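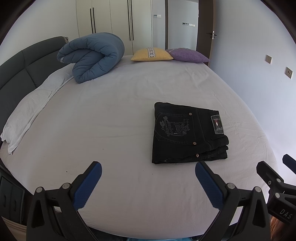
Black jeans folded on the bed, pocket side up.

Folding heavy jeans so the stack stays square

I fold jeans on the bed because I have no table long enough. The denim is thick, with an embroidered back pocket and a label patch at the waistband. In a 48 cm deep drawer (Storkus, the narrow one) the waist end always ends up higher than the leg end, and by Friday the stack has slid. I have 6 pairs to fit. Is there a fold that avoids this, or should I be rolling them?

Posted by Demley

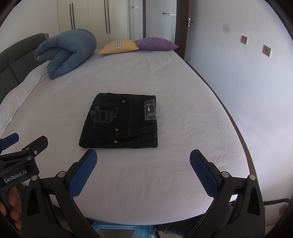 Folded pair, patch at the right.

The waistband is the thickest part of the garment, so the height difference is normal. Lay one leg over the other, back pockets outward. Push the crotch point in to get a straight edge. Bring the hems up to just short of the waistband — not over it — and fold once more. Then alternate: waist to the left, next pair waist to the right. Two stacks of three will hold better than one of six.

Posted by Juhász 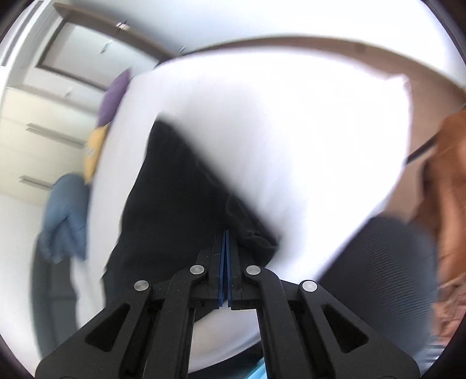
A soft mattress also works against you. It gives under the hand, and the creases never get pressed flat. Smooth each layer from the waist toward the hem before making the next fold. For black denim I turn the pair inside out for washing and right side out again before folding. Rolling is fine for thin fabric, but thick jeans unroll in a shallow drawer.

Posted by Dembridge

just hang them. 2 pairs per hanger, folded over the bar. had mine like that since May, no sliding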